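**Catden grasp planning – progress report, 10 December 2024**

Work since the October report has gone into the perception module and the planner that sits behind it. The hardware is unchanged. We merged the new segmentation code into the main branch and retired the old color-threshold step, which had been failing on crowded tables.

The planner now takes a full object list, ranks the items by how freely they can be reached, and replans after every pick. Replanning takes 700 ms on the lab machine, against a target of 600 ms. Most of the excess is in the collision check, which still treats cloth as a solid block. That makes the arm take wide detours near anything folded or crumpled. A fix is in review.

Test layouts mix toy food, bowls and cloths on one tabletop, with items placed close to each other or resting against a rim.

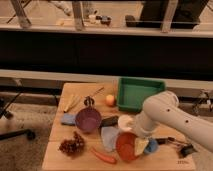
Mercy Nyaga asked that we hold the collision fix until the logging tool can replay a run from start to finish, as otherwise we can't compare the two versions fairly. We agree, and have moved replay ahead of it in the schedule.

Replay is partly working. It restores joint positions and planner decisions but drops depth data when a run is longer than 40 picks. The cause is a buffer limit in the Follelico recorder – we have a patch and need to test it.

Still open:

- grasp scoring for thin items such as sticks, where the depth data is poor
- a clear error message when the object list comes back empty
- access to the Hulonano build server, requested and not yet granted

Spending is within plan. We ask for 3 more weeks on the collision milestone, with no change to the budget.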